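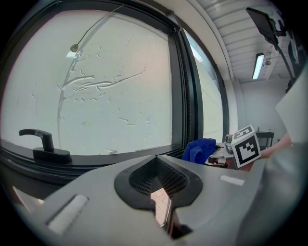
A large window with a black frame.

Window (household)

A window is an opening in a wall that lets in light and, if you're lucky, some air. I've been fixing old ones for 17 years, so forgive me if I get carried away!

Most of the houses I work on in Rostley have sash windows, the kind with two panels that slide up and down past each other. Each panel hangs on cords, the cords run over little pulleys, and on the other end are iron weights hidden inside the wall. When a cord snaps (and they do, usually in January) the weight drops with a thump that scares the cat. New cord is cheap. Getting the old paint off the pulley is what eats up your afternoon.

Casement windows swing on hinges like a door. Inmaculada Mateos, who taught me the trade, won't hear a word against them, and I'll admit they seal better in a strong wind. Mine at home are casements and I still grumble about washing the outside.

Black frames

Dark frames were mostly a factory thing when I started. Now everybody wants them, even on cottages! They look great against a garden, but dark paint soaks up the sun, and on a south wall I've had to repaint after 8 years where white would have gone longer.

Glass

Older glass is often a bit wavy, and I love it. Please keep it if you can. Double glazing uses two sheets with a sealed gap between them, and if you get fog in that gap the seal has failed, so wiping won't help. A replacement unit for my kitchen took 30 days to arrive.

See also: Shutters, Putty, Window seats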